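Got the yard levels finished before the rain came in, so I am writing this up while I still remember which readings were which.

The old laser went back in its case at the start of the month with a fault light on, and I have been using the Flovov since. It is a plain rotating laser, self-levelling, with a remote I don't much like because the buttons are too close together. Setting up took longer than it should have. The tripod kept creeping on the slabs by the gate and I moved it onto the grass in the end and trod the feet in. After that it settled and stayed settled.

I put the benchmark on the back door step, as before, and called it zero. The low corner by the drain is 290 mm below the step. I had guessed a good deal less. Looking at the yard by eye you would never think it dropped that far, but the far wall is built to follow the ground and it fools you.
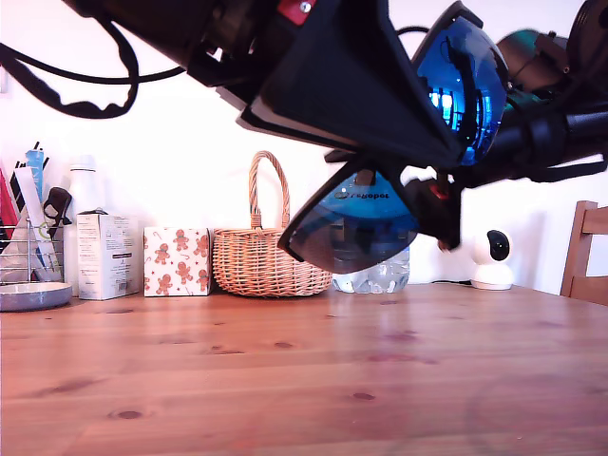
Jondmont, October

Second go at the drain line this morning. I started at 8 while there was still some shade, as the beam is hard to pick up in full sun and the detector beeps at anything shiny. Took the whole run again from the step down to the gully, a peg at every change in the ground, and wrote each reading on the peg itself in pencil as well as in the book. Last time I only wrote them in the book and then got two the wrong way round.

Most of them agreed with the first set to within a millimetre or two. One did not. Peg five was out by 17 mm, and I stood there for a while blaming the laser before I noticed the peg had been knocked. It was leaning towards the path. I knocked it in again, took a fresh reading and it came back in line with its neighbours. I have marked the first figure in the book as no good and left it in, so I can see what happened if I look back.

Checked the laser itself after that. I did it the usual way, reading a mark on the shed wall, turning the instrument half round on the tripod, and reading it again. Then the same for the other axis. Both were close enough that I am not going to send it off. The Magsi people in town want more for a calibration than I would like to pay, and there is a wait. If it starts to drift I will think again.

The staff is a different matter. The bottom section has worn at the foot and the catch between the first and second lengths is loose, so it can sit a little short if you don't push it up until it clicks. I wrapped some tape round the joint and that holds it for now. A new one is on the list. Virnesis do one with the figures printed larger, and my eyes would be glad of it.
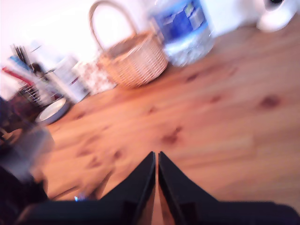
Batteries went flat just after the tea break. I had spares for the laser and none for the detector, which takes the square sort. Walked to the shop and back and lost most of an hour, and then of course the instrument wanted to warm up and level itself again from the start. Read the step again first before carrying on. It had not changed.

With the levels done I strung the line for the trench. I am working to a fall of 1 in 60 for the pipe, and there is enough drop in the yard to get that with a bit to spare, though it means going deeper than I wanted under the path. The slabs there will have to come up. I lifted one to have a look and it is bedded on nothing but sand, so it should not be hard work, only heavy.

Afternoon went on drawing it out properly at a sensible scale. The first sheet had the gate on the wrong side of the drain. Did it again. I have put the peg numbers down the left and the depths on the right, with room between for whatever the trench turns out to be when it is dug.

Wiped the laser down and left the case open in the hall to air, as the foam had got damp. The tripod is still on the grass with a bucket over the head. I should bring it in but the feet are well set now and I want the same spot in the morning.

Still to get: pegs, pencil, square batteries, a roll of the pink line. Ring about hiring the small digger before the price goes up.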